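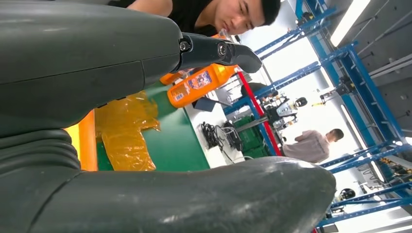 Figure 5.1. Young man in a black short-sleeved shirt, partly hidden behind a robot arm.

Chapter 5
The First Reading

In this chapter you will learn
how to prepare the room and the script for a first reading
what to listen for when the actors read aloud
how to write a reading report that other people can use

Before you begin, please read again the section on casting in Chapter 4, especially the part about double roles.

5.1 What is a first reading?

The first reading is the meeting at which the whole cast reads the play aloud, from the first line to the last, sitting down. In many companies it is also the day when the designer shows the model of the set and when the director speaks for the first time to everybody together. It is a modest event. There are no costumes and no moves, and the voices are often too quiet. Still, many problems that appear later in the work can already be heard on this day, if somebody is listening for them.

As our main case in this chapter we will use a production of The Salt Road at the town theater in Drurnstead. The play has two acts and was written by Ysaline Maillard. It was directed by Monique Lacroix, and the stage manager was Jamshid Naseri, who has kindly allowed us to print parts of his notes. The first reading took place on 12 November 2019, and the play opened in January. This is a short period of work for a new text, and you will see that it had consequences.

5.2 Preparing the script

Each person at the table must have the same version of the script. This sounds simple, but with a new play it is seldom so. The author continues to make changes, somebody prints an old file, and the page numbers do not agree any more. In Drurnstead, two actors came with the September draft, in which the character of the ferryman did not yet exist. The reading stopped on page 10 and was continued only after new copies were made.

Naseri learned from this and has since used a simple method. The version is written at the top of every page, together with the initials of the person who printed it. When a page is changed, it is printed on paper of another color and the old page is collected by hand.
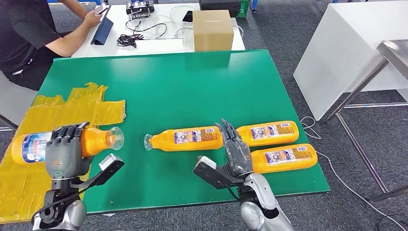
The old pages should not be thrown away at once. It happens more often than students expect that the author wants to go back to an earlier line, and then it is good to have it – with the date of the change written in the margin. One folder is enough for this purpose. Keep it with the prompt book and not in somebody's bag.

The lines should also be numbered. The Salt Road had 1,026 numbered lines of dialogue in the version that was finally played. With numbers, an actor can say "may we look at line 600" and everybody finds the place without turning pages for a long time.

5.3 Who reads what

Decide before the meeting who will read the stage directions. It should not be the director, who needs to listen. An assistant with a clear and calm voice is a good choice. In our case Gwendolyn Mbeki read them, and she was asked to leave out those which only describe a feeling ("sadly", "after a silence"). The actors were then free to find their own way to the line.

If an actor is absent, another person reads the part plainly, without trying to perform it. Write this down in the report, as the timing of these scenes cannot be trusted.
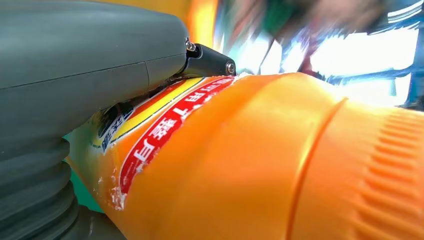

Figure 5.2. Gray gripper with black bracket and two screws.

5.4 Timing the reading

Start the watch at the first spoken word and note the time at the end of each scene. A seated reading is usually shorter than the performance, but a scene with much physical action can mislead you in the other direction – the directions may take longer to read than the action takes to play.

Exercise

Choose a short play and read one scene aloud with 5 classmates. Note the time, the places where a reader hesitated, and every question that was asked. Then write a report of one page for a designer who was not in the room.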